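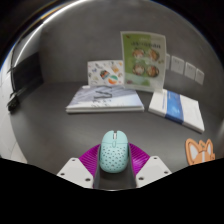 How do you clean a computer mouse that has holes in its shell?

Unplug it or switch it off, shake out the loose stuff, brush the holes with a dry soft brush, and then wipe the shell with a cloth that's barely damp. Don't spray anything straight onto it. The whole job takes me less time than a cup of coffee, unless I let it go all winter (which I have).

I'm a big fan of perforated mice. They're light, my palm stays cooler, and I like how they look on a dark desk. But all those little openings collect crumbs, lint and whatever falls out of my hair while I'm thinking, and a pale shell like mint green shows every bit of it! So here's my routine, which I do whenever I clear the desk.

What I use

A soft makeup brush, the cheap fluffy kind. A clean toothbrush, soft bristles only. Wooden toothpicks. Cotton swabs. A microfiber cloth. A hand-squeezed air blower, the rubber bulb sort people use on camera lenses. And a little 70 percent rubbing alcohol, poured into the cap of the bottle so I can't get carried away.

I keep mine in a zip pouch from Clotitwood that was supposed to be for knitting needles. Any pouch or jar will do.

Step 1: Clear a spot

Move your books and notebooks over to one side, far enough that you won't drip on a cover. I learned this with a paperback I was halfway through. If your desk is dark and matte, put a white sheet of paper down as well. You'll see the crumbs as they come out, and then you can fold up the paper and tip the lot into the trash.

Step 2: Power off

Wired mouse, pull the plug. Wireless mouse, flip the switch underneath and take the battery out if it comes out. I skipped this once and managed to send a half-written email to my landlord with my brush. Never again.

Step 3: Dry first, always

Turn the mouse upside down over the paper and give it a few gentle taps with your fingertips. Then squeeze the air blower at the holes from the side, at a low angle, so the dust gets pushed out and not down into the works. Follow that with the fluffy brush, in small circles, across the palm rest.

If you go in with anything wet at this point, the dust turns to paste and settles around the rim of every hole. You'll be there with a toothpick until dinner.

Step 4: The holes

Now the toothbrush, still dry. Hold the mouse so the holes face down and brush up at them from underneath. It feels silly but gravity does half the work. For anything stuck on a rim, run the tip of a toothpick around the edge. Around, please, and not poked straight in! There's a circuit board in there on most of these and it doesn't need a visit from a toothpick.

My old Masau had holes so tiny that the toothpick wouldn't go in anyway. The Dikness I've got now has bigger ones, and I've had to fish out a sesame seed with a bit of tape folded sticky side out. Worked great.

Step 5: The seam and the wheel

The line between the left and right buttons is where the gray gunk lives. Slide the corner of a piece of paper along it, front to back, and wipe the paper off as you go. A toothpick works too, but keep it nearly flat.

For the scroll wheel, dip a cotton swab in the alcohol, squeeze it against the side of the cap so it isn't dripping, and hold it against the wheel while you turn the wheel with your other hand. Go around 3 times, swap to a fresh swab, and go again. If there's a button behind the wheel, run the swab around its edge while you're there.

Step 6: Wipe down

Put a little alcohol on the cloth (never on the mouse) and go over the shell, the sides and both buttons. Rub a hidden spot first if your mouse has a painted or rubbery coating, since some of those go tacky. Mine did okay, but a friend's Lò mouse lost its shine in one patch and she still brings it up.

Do the bottom too. The slidey feet pick up a ring of dirt around the edges, and your mouse will glide so much better once it's gone. One dry swab over the sensor opening, very lightly, and leave it at that.

Step 7: Let it sit

Leave the mouse on a dry part of the cloth while you wipe the desk and put your books back. I give it as long as it takes to do the keyboard. Then power it up, click everything, scroll up and down a long page, and you're set.

A few extra bits

Please don't use the kitchen sponge, bathroom cleaner or a hair dryer on hot.

Canned air is fine if you keep the can upright and use short puffs. Tilt it and you can get cold liquid all over the inside.

If the clicks still feel sticky after all this, the dirt is probably under the buttons, and that means opening the shell. Look up your exact model before you try, because the screws are often hiding under the feet and you may need new feet afterward.

Last updated 21st November, when I added the tape trick.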